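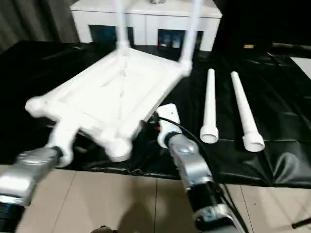
SEASONAL FURNITURE CHECK, SKERNVILLE HALL
White plastic tables, chairs and pipe frames
To be completed every June, before anything goes out on the lawn. Write comments in full. "Fine" was accepted as a comment until last year, when it was used for a bench with three legs.

Section 1. Paperwork
1.1 Last year's sheet found and read. YES
Comment: Found. Reading it took less time than finding it.
1.2 Sheet is for the right building. YES
Comment: Bringate got ours again. We have theirs. Their gutters sound awful.

Section 2. Tables
2.1 All legs off, sockets checked for grit, spiders and old tape. YES
Comment: All three present. Tape was holding nothing to nothing and has been retired.
2.2 Corners free of cracks. YES, one query
Comment: A hairline on the table marked 406. May be a scratch. It was a scratch last year as well, but shorter. Recheck in August.
2.3 Each leg pushed fully home by hand. NO MALLETS. YES
Comment: The mallet has been moved to the high shelf, where the tall people will find it.
2.4 Table stands level on the hall floor. PARTLY
Comment: The table is level. I have stopped making claims for the floor.

Section 3. Chairs
3.1 Turned over and looked at from underneath, where the trouble lives. YES

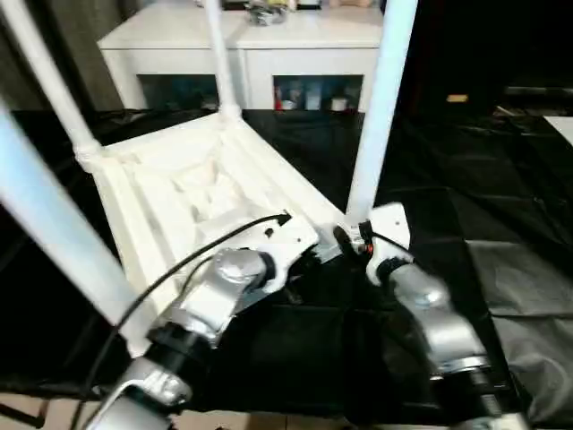 Item 3.1: chair upside down, ribs and leg joints showing.

3.2 Ribs under the seat whole, no white stress marks. YES
Comment: White marks on white plastic. Use the flashlight and hold it low. Two chairs set aside, one on evidence and one on suspicion.
3.3 Leg joints do not shift when twisted. YES
Comment: Twist, please. Kicking tests the foot.
3.4 Sat on by an adult for a full minute. YES
Comment: Done by me, at 4:15, with a sandwich. Chair passed. The old Awan chairs creak in a way that makes guests apologize, but creaking is no grounds for failure under this checklist.
3.5 Failed chairs broken up or labeled. LABELED
Comment: Labels must go on the seat. Last year's went underneath and the chairs were back in use by lunch.

Section 4. Pipe frames
4.1 Pipes sorted by length before assembly. YES
Comment: The 700 mm and the 1144 mm are easy to tell apart until you have only one of them in your hand.
4.2 Flared ends clean inside. YES
Comment: One contained a wasp, deceased. Not charged to the hall.
4.3 Corner fittings seated, no gap showing. YES
Comment: Had to redo a corner. The frame was square in the sense that it had four sides.
4.4 Frame lifted at one end, nothing drops out. YES, second try
4.5 Spare pipes kept together with the frame they belong to. UNDER DISCUSSION

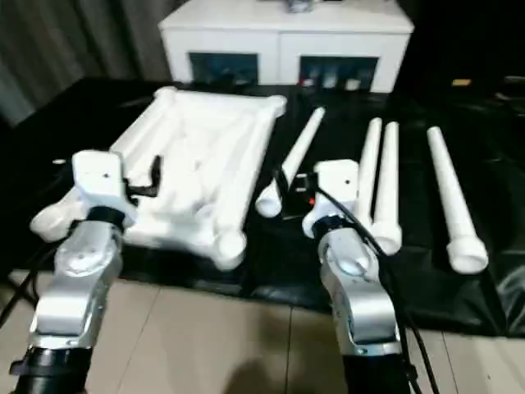 Aiguo Jiang wrote in against 4.5 that the spares fit any of the frames, that they always have, and that tying them up in separate bundles only means cutting string in the rain. He would also like it noted that the string is his.
Reply: Noted, both parts. One bundle, one knot, on the bottom rack. Item to be reworded before the Trindness fair.

Section 5. Storage and sign-off
5.1 Stacks no higher than the door handle. YES
Comment: The inside handle. The outside one is lower and has caused words.
5.2 Nothing leaning on the heater. YES
5.3 Replacement feet ordered. NO
Comment: Smallest pack is 2000. We need six. Asking Bringate if they would like to share, and will return their gutter sheet at the same time.

Result: PASS, with 2.2 and 4.5 open.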